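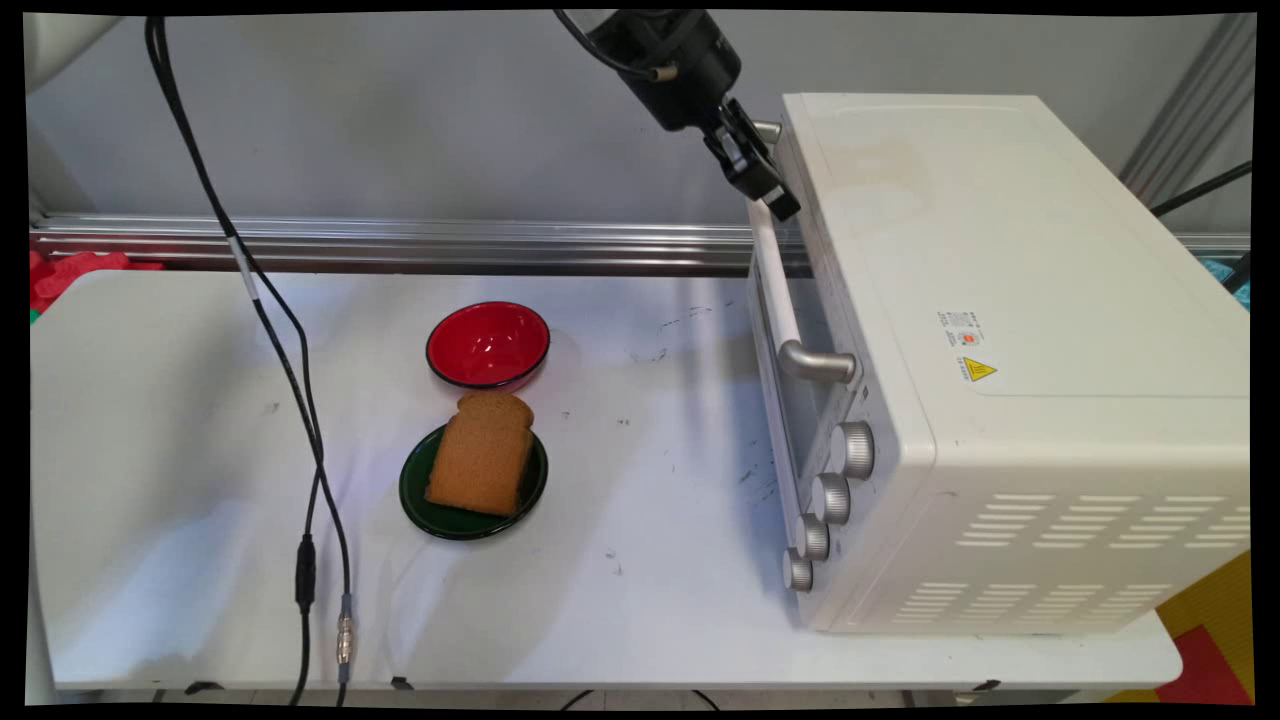

Toast Season at Drernbridge

February was a long one here, and I think most of us got through it on hot drinks and toast, so I hope you'll forgive me for giving this corner of the newsletter over to bread again! The little toaster oven has had more attention than anything else in the Moynihan room lately, and several of you wrote in asking how to get a decent slice out of one without drying it to a cracker.

My own way is simple enough. I set the bread out on a plate before I touch a single knob, with a bowl close by for whatever is going on top (soft butter, a bit of jam, beans if it's that sort of day). The green plate and the red bowl make a cheerful pair, I must say, and a slice of brown bread looks very handsome on the plate.

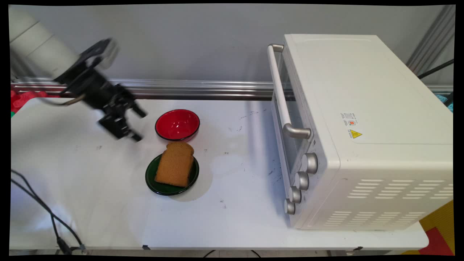

Then I let the oven heat for 5 minutes with nothing in it, which I used to skip, and my toast was always pale in the middle. The slice goes straight on the rack, and I give it 2 minutes before I peek. Thick bread can take up to 10, but please stay nearby, and keep the top of the oven clear of napkins and paper bags while it's on.

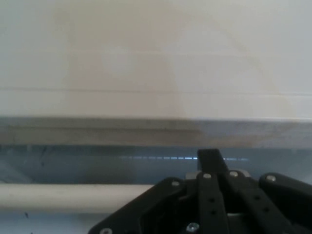 When it's the color you like, open the door all the way by the handle and use the wooden tongs from the drawer, never your fingers. The crumbs can wait until everything has cooled, and then a damp cloth does the job nicely.

We're having a toast morning on 8 March 2018, and there will be 12 loaves from Hestari to get through, so come hungry and bring a jar of something from home if you have one to share.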